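Work and Automation
Unit 6 handout: Panel handling at Flalberg
Instructor: Rasha Saab

Read before class. Bring your notes from Unit 5 on job descriptions, we will use them in the second half.

Background

Flalberg makes interior and under-body parts for delivery vehicles. The plant has 345 employees on 3 shifts. Most of the parts are molded plastic, and most of the handling between molding and assembly used to be done by people called feeders. A feeder took a part from a bin or rack, looked it over, turned it the right way up and set it in a fixture for the assembler. Feeders also kept the racks stocked and moved empty bins out.

In December the plant began using humanoid robots for part of the feeder job. Arlindo Dantas, who runs the area, asked for 25 feeder positions to be rewritten before the first robot was switched on. None of those positions was cut. Eleven people changed job title and the rest kept the title with different duties.

What the robot does

The robot handles large panels with ribs on the back. The ribs matter for this job, as they give the fingers something to close on. Small parts, straps and clips are still picked by hand. Parts are stored on wheeled shelving in plastic bins, the same shelving the feeders used, and yellow tape on the floor marks out zones. 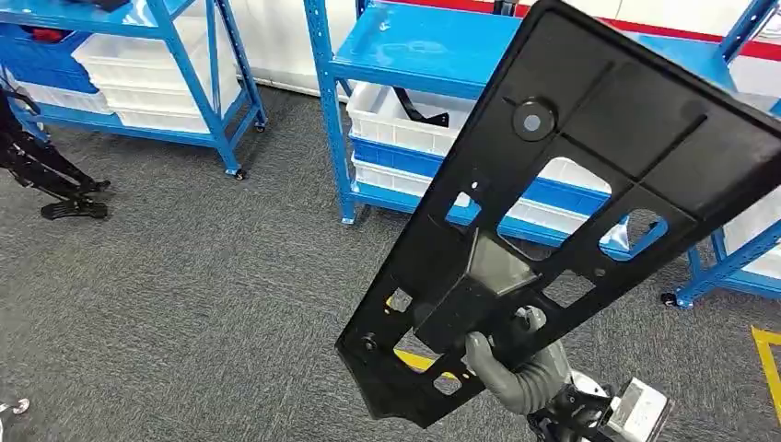 What changed for the feeders

1. Pace. A feeder used to set the pace with the assembler, often by eye contact or a word. The robot works at a set rate. Assemblers reported that they could no longer ask for a short pause without pressing a button, and pressing it puts an entry in the shift log. Several avoided the button for the first weeks for that reason. The log entry was later made anonymous.

2. Inspection. Feeders found many molding faults just by handling the panel: short ribs, flash around the openings, a warped corner. No one had written this down as a duty. When the robot took over the lifting, those faults began to reach assembly. The plant added a visual check station, staffed by former feeders.

3. Physical load. Shoulder and wrist complaints went down among the people who used to lift the panels. Complaints about standing in one place went up at the check station. Érica Bittencourt, the plant nurse, has asked for rotation every two hours. At the time of writing it is done on the day shift only.

4. Training. Feeders who became robot attendants took a course of 3 days from Penard, the integrator. It covers restarting, clearing a dropped part and calling for help. It does not cover teaching the robot a new part. Heriberto Zapata, an attendant on nights, told us that this is the piece he would want most, as it is the part of the work that pays more.

5. Pay. Attendants receive a yearly supplement of $3,950. Check station staff receive none. The Coutinho plant, which uses the same system, pays both groups the same.

Terms

Task allocation: deciding which parts of a job go to a person and which to a machine.
Tacit duty: work that is done regularly but does not appear in the job description.
Residual work: the tasks left for people after the main task is automated.

Discussion questions

Which of the five changes could have been predicted from the written feeder job description?

Is the check station a new job or the old one with the lifting taken out? Does the answer affect what it should pay?

Who should decide when the button is pressed, and who should be able to read the log?

Reading

Randa Najjar, "Residual Work on the Shop Floor," course packet, chapter 3. Skip the section on the Sindutis survey, we cover it in Unit 8.

Assignment

Two pages, double spaced. Pick a job you have held or can observe. List its tacit duties and say which would be lost if the main task were automated.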